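How much wire to leave in a deep box before the plaster goes on
Home wiring > Boxes and fittings
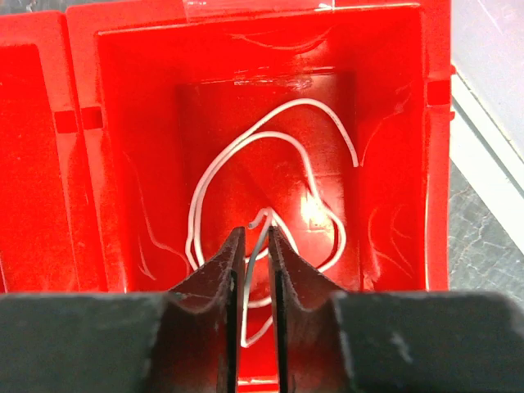 How much slack should I leave in each box at first fix?

Leave enough for the conductor to reach 240 mm past the front edge of the box, then fold it back in a loose loop against the rear wall.

Posted by Ludham, 30 Jul 2022

I am using red plastic deep boxes and single white insulated wire. Plaster is booked for next month and I would like to close up the boxes before then. My coils keep springing forward. Is a tighter coil acceptable, or should I cut the wire shorter?

Maysoun Issa
9 replies on this site

Don't cut it shorter. A short tail can't be re-terminated if the first connection goes bad, and extending it means a splice in a box that is already full.

The 240 mm I gave is measured from the front edge, so the wire at the back of the box comes on top of that. Make one large loop that follows the inside walls, and if there is length left over, lay a second loop inside the first. Keep the bends wide. A sharp fold made with pliers marks the insulation and the conductor under it.

Springing is normal with solid wire. Run it between thumb and finger once to take out the set from the reel, then form the loop. Leave the cut ends inside the box and put a cover over the opening before the plasterer arrives. Label both ends if more than one circuit enters.

Check box fill against your local code. Depth helps, but the device takes up part of it.

Öberg

Agree with the above. I use masking tape over the opening and it holds fine. Scuffs on the inside of the plastic don't matter, cracks do.

falis_k

i just stuff it in and never had a problem. did my whole garage like that in December

Maysoun Issa

Stuffed wire tends to end up behind the device screws. Check it with the power off next time you have a cover open.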